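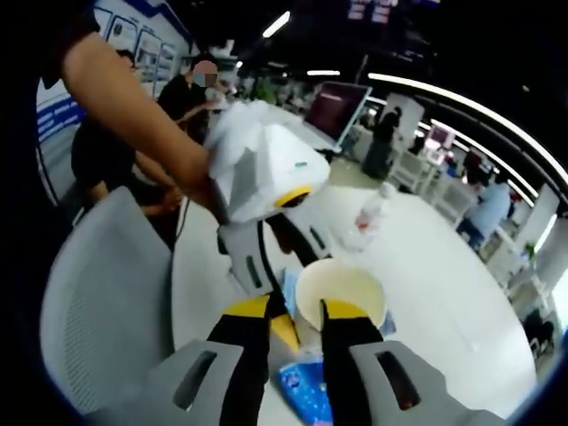 Pre-use check for the two hand-held grippers, Tuesday, March 22, 2022. Comparing the Kofler fingers against the Brolham set before either goes on the arm at Plastport. Both units on the round table, cup and water bottle out as grasp items. Yellow tips on the black fingers, one resting on the cup rim, so rim contact got looked at first. Form 331, short version.

## Fingers and tips

- [x] Tips seated, no wobble. *OK both*
- [x] Tips meet when closed. *Kofler fine. Brolham slightly off, shimmed, recheck*
- [ ] Tip wear logged. *not done, log sheet is in the other binder*
- [x] Finger screws snug. *one on Brolham took a quarter turn*

## Housing and handle

- [x] No cracks round the slots. *OK*
- [x] Trigger returns by itself. *Kofler slow on return, twice. Not a fail but dont ignore*
- [ ] Serial matches sheet. *sheet says 1022, sticker unreadable. Ask Hivville*

## Cable and power

- [x] Strain relief tight
- [x] Cable clear of walkway. *coil it when not in use pls*
- [x] Stop switch cuts power to both. *tested 4 times, good* 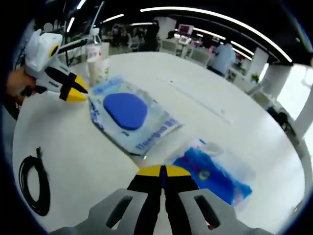

Can we swap tips between the two sets? Only with the controller off and the zero redone afterward. The Brolham tips fit the Kofler fingers but sit a bit proud, and the old zero will over-close them.

## Camera and controller

- [x] Lens clean, mount tight
- [x] Controller boots w/o error. *more than 2 minutes on the Kofler one, too long*
- [ ] Force limit set same on both. *Kofler still on December settings. FIX before any side by side numbers*
- [x] Video and finger width in sync. *looks ok by eye, no proper test yet*

## Result

Brolham: pass, recheck tip gap.
Kofler: hold. Force limit and slow triger first, then redo the housing and controller sections. No arm mounting till both are signed.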